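What a Scuffed Bin Floor Does to Small Blocks: Wear and Sorting in a Two-Compartment Metal Tray

Project report, Materials and Everyday Objects, second term
Zdislava Sokol 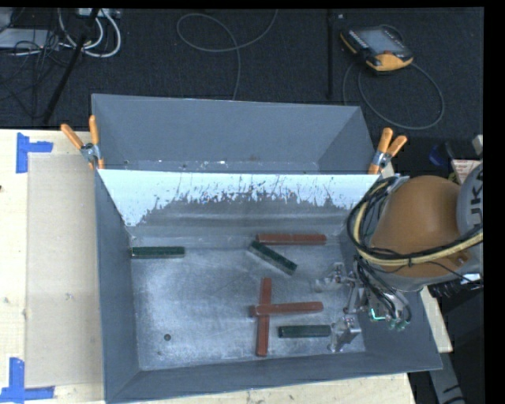 Figure 1. The two-compartment bin on the tabletop, with green and reddish-brown blocks in the front compartment.

1. Why I picked this

The course handout says that a divided metal bin "keeps small parts in order and lasts for years." I wanted to check both halves of that sentence. I have used divided bins in two summer jobs and never saw one keep anything in order. As for lasting for years, a bin can last and still be in poor shape.

The supplier, Bednárik, makes a stronger claim. Its product sheet says the sloping divider "guides parts to the base for easy pickup." The sheet gives no test to back this up. I asked for one by email in December and got the same sheet back.

2. The bin

It is gray sheet metal with a narrow trough at the rear and a wider compartment in front. A sloping panel separates the two. The upper part of the panel is whitish and flaked, and the flaking ends in a ragged line that drops lower at the left end. Under that line the panel is dull gray. My lab partner took the pale area for paint. I am not convinced, and we had no way to test it without scraping more off, so I call it "the pale layer" in this report.

The front floor is covered in fine scratches. There is also a small dark round hole in the lower left part. The product sheet does not mention a hole. I first wrote "drain" in my notes and then crossed it out, as I have nothing to support that.

3. Method

I dropped blocks into the front compartment by hand, from the height of the top edge, one mixed handful at a time. The blocks are bar-shaped, in dark green and reddish brown. After each drop I wrote down how every block came to rest, using three labels:

Flat and clear: lying on the floor, touching no other block.
Touching: lying on the floor but against another block or a wall.
Crossed: one block resting over another.

I recorded 545 block landings in total. The first 102 came from a trial run using a different handful size, and I kept them in the total after comparing the two sets by eye. My instructor may object to that, and she would have a point.

4. Results

Blocks that hit the divider did slide down it. To that extent the product sheet is right. But they did not all stay at the base. Some went on across the floor and stopped wherever another block got in the way. Two bars falling together often ended up as a cross, like the red pair in Figure 1, and crossed blocks are the hardest ones to pick up cleanly with fingers. You grab the top one and the lower one turns.

I counted 55 crossed landings. That does not sound like many until you have to deal with them. Each one took me longer to clear than a flat block, though I did not time this and should have.

Color made no difference that I could find. I had been told by another group that the green blocks "run straighter." Their evidence was one afternoon of looking at them. In my notes green blocks end up diagonal, level and jammed in corners just like the others.

5. Does the wear matter?

This was meant to be the main question and it is the part I can say least about. I only had one bin. To say that scratches slow a sliding block, I would need a smooth bin of the same shape, and the one we ordered from Norkach came with a different divider angle.

What I did try was sliding a single block down the pale part of the panel and then down the gray part. It seemed to catch more at the ragged edge. I say "seemed" because I knew where the edge was and was watching for it. A fair test would use somebody who could not see the panel.

The Truren guide we were given in class says a bin should be replaced after 500 uses. It does not say what counts as a use. One drop? One day? Our bin came with no history, so I cannot tell whether it is far past that limit or nowhere near it. I would ignore the figure until the guide explains it.

6. Problems with this project

Dropping by hand is not even. By the end of a session I was letting go lower and more gently.

"Touching" covered too many cases. A block resting lightly against a wall and a block wedged under two others should not share a label.

I never used the rear trough. It looked too narrow for a fair comparison and I ran out of time.

7. What I would change

Time every pickup. Get a second bin with the same divider. Mark the drop height with tape on an upright stick. I would also drop blocks singly for one full session, to see how much of the mess comes from the bin and how much from the other blocks. My guess is mostly the blocks, but the handout was guessing too and I have been complaining about that for several pages.

Filed under: Student Work > Reports > Objects and Materials

Related reports
Do Drawer Liners Stop Sliding?
Nundeck Shelf Brackets: A Load Test
Stacking Cups on an Uneven Table
Sorting Buttons by Hand and by Sieve

Contact the department office | Copyright remains with student authors | Back to top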